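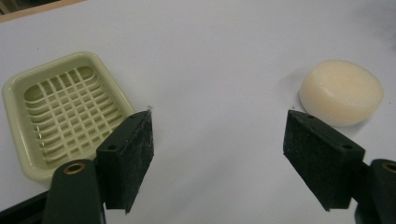 Soap dishes, one year on
Print this page | E-mail this page

I have never met a soap dish that did what the package said. Last June I bought 2 of them anyway, a Plinar and a Mowat, and I've kept notes on both. The Mowat cracked and went in the trash, so the gallery is short.

The dish: pale green going on cream, plastic, rounded corners, with a drainage grid sitting down in the basin. The grid is supposed to keep the bar out of the puddle. Maybe. The water still has to go somewhere, and in my bathroom it stays under the grid until I tip it out.

The soap: a round bar beside a rectangular dish, which seems like a waste of good corners. The shop in Osgate told me this shape lasts 40 washes longer. Longer than what, they couldn't say.

The rim: wide and flat. I was told it makes the dish easier to pick up. I'd call it a shelf for dried suds – but I do pick it up by the rim, so fine.

The grid: all those little square openings look neat on a white table. Try cleaning them with anything bigger than a toothbrush.

I'm keeping the dish. I'm not buying an Emberg to compare, so please stop writing to suggest it.

Tarık Değirmenci, October 9, 2021

This site uses cookies. By continuing you accept our cookie policy. OK

Contact | © 2021 Tarık Değirmenci | Back to top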